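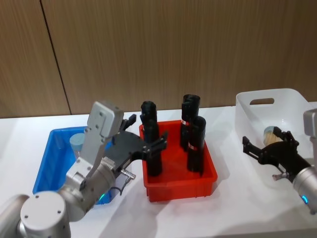
Red bin with four black cylinders, blue bin to the left with a pale blue cup, white tabletop.

Gallery > Puvgate > Small Parts Room > Table Layouts

This site uses cookies to remember your gallery view and page size. Accept / Manage settings

Table Layouts: Red Bin, Blue Bin

Compiled by Mechthild Schwaiger for the Stistamura storage pages

The table layouts at Puvgate were redone in August. Until then each table had its own arrangement, generally whatever the last person had found convenient, and items that belonged together were stored at opposite ends of the room. The revised layout uses open bins on a white surface, one colour per category, with nothing kept loose on the table between sessions.

This gallery page covers the cylinder table. The notes are grouped by item and are intended for anyone setting up a table to the same pattern or returning one to its standard state. Dimensions are in millimetres. Where a note refers to left and right, it means as seen from the working side.

1. Red bin

Shallow rectangular tray, plastic, walls slightly flared, with a ribbed outer surface near the base. It takes the centre position. Tall items project above the rim, so the contents can be checked without moving the bin.

The flare has two consequences. The bin takes more room at the rim than it does at the base, and spacing should therefore be measured rim to rim. An item pushed hard against a wall will also tend to have a gap behind it higher up. Items that need to stay vertical are better placed slightly in from the wall.

2. Blue bin

Plastic, low rectangular walls. Left side of the table, with its far corner close to the back edge. It holds the cups. The low walls suit items that are lifted out one at a time, although they offer little support to anything tall.

Check the far corner when the table is wiped down. Bins migrate toward the back over a few weeks of use, and a bin corner that overhangs will catch on the passage side. Pull it forward until the whole base is supported.

3. Black cylinders

Four in the red bin, in two clusters. Heights differ: within the left group the front cylinder is the taller, and within the right group the front one is slightly shorter than the one behind it. The standard does not require matching heights inside a group. An earlier draft did, and it was dropped after Jenő Pap pointed out that sorting by height added a step to every return and made retrieval no quicker.

Cylinders with an open end are stored with that end up. Dust does get in. Inverting them was tried on two tables at Brophy and abandoned, as the open end cannot then be inspected and small parts left inside fall out when the cylinder is lifted. Tip each one over a tray before use.

4. Clusters and clear floor

The two-cluster arrangement is deliberate. Four cylinders in a single row occupy the length of the bin and leave no clear floor. Two groups leave a channel between them wide enough for fingers, and either group can be removed without disturbing the other.

Keep a small gap inside each cluster as well. Cylinders that touch along their full length are difficult to grasp separately, and taking one out will usually drag its neighbour over.

5. Pale blue cup

Cylindrical, light blue, stored standing in the blue bin. The cup is paler than the bin but close enough to it in hue that it counts as a colour match under the Stistamura scheme. Gertraud Wieser keeps the colour list for Puvgate and has the final word on borderline shades. Greens go to her before they go in any bin.

Cups are stored singly on the tables. Stacked cups go on the shelf.

6. Tabletop

White. The choice was made for contrast: dark items read clearly against it and a stray part is easy to find. The drawback is marking. Black items can leave grey streaks when slid, and the streaks are cleaned with a damp cloth and a drop of dish detergent. Abrasive pads are not to be used, including the white ones sold as gentle.

Lift bins to move them. Grit trapped under a ribbed or rimmed base will scratch the surface in an arc.

7. Spacing

Centre line to centre line, red bin to blue bin: 447 on the drawing. The figure came from the original table at Lunden and was never rounded. It may be varied where the table demands it, provided the bins do not touch and the red bin stays central.

Shelf depth behind the room partition is 400. Bins go on it long side out. Putting them in short side out looks tidier from the doorway but hides the back bin entirely.

8. Replacement bins

Buy by rim size and colour. Catalogue sizes are often given at the base for flared trays and at the rim for straight ones, and the two are not always distinguished. Domenica Trummer has a card template for each size in use at Puvgate; hold the template against the new bin before removing the sticker, otherwise the supplier will not take it back.

Red varies more between batches than blue does. A slightly orange replacement is acceptable. A pink one is not.

Returning the table to standard

Start with the bins. Set the red one in the centre, then set the blue one to the left of it, with the long sides parallel to the table edge by eye. Cylinders go in next, back positions before front positions, so that an arm is not reaching over standing items. The cup goes in last.

Anything that has no bin is put in the grey crate by the door and dealt with at 4 pm. It is not to be placed in the nearest bin of a similar colour. Most of the misfiled stock found during the August changeover had been filed that way, including a set of black end caps that had spent a long time among the black cylinders and had been reordered in the meantime.

Labels

The bins on this pattern are identified by colour and position. Adhesive labels were considered for the front walls. On a shallow bin the available height is small, and on the ribbed part of the red bin a label does not adhere along its full width. Labels are fixed to the shelf edge instead, where they mark the storage position for each bin. Text is 8 mm high, black on white, item name first and quantity second.

If a quantity changes, replace the label. Do not correct it in pen.

Known problems

The low front wall of the blue bin lets a cup tip outward if the bin is carried at an angle. Carry it level, or take the cup out first.

Tall cylinders raise the centre of gravity of the red bin. On a trolley, put it on the lower shelf.

Low evening light from the west window shades the back half of both bins. The blind should be half drawn after 4 pm in winter. Fully drawn, it leaves too little light to tell the blues apart.

Revision notes

Spacing figure confirmed against the Lunden drawing. Section on inverted storage shortened. Cup storage moved from the shelf list to the table list. The paragraph on labels was written by Elfriede Strebel and edited here for length.

Comments

tinshed_mal
Useful, thanks. We run something similar with deeper bins and I'd caution people against them. Ours are deep enough that the short pieces vanish completely and you end up emptying the lot onto the bench. Going shallow next order.

Domenica Trummer
The card templates have moved. They are now in the second drawer, under the spare labels. Please return them flat, as the red one has been folded twice and now measures short.

R. Okafor-Lind
What do you do when an item is two colours? We have grey tubes with a blue collar and they have ended up in three different places.

Mechthild Schwaiger
Larger area decides, so yours would go with the greys. If the areas are close to equal, whichever colour is uppermost when the item is stored. Write it on the shelf label so it is only decided once.

benchrat
Is the 447 rim to rim or centre to centre? Section 1 says measure rim to rim and section 7 says centre line.

Mechthild Schwaiger
Centre to centre for the 447. Section 1 is about the clearance between neighbouring bins, which is checked at the rims. I will reword it at the next revision.

Jenő Pap
On the streaks: a pencil eraser also works for the small ones. Brush the crumbs off before the bins go back.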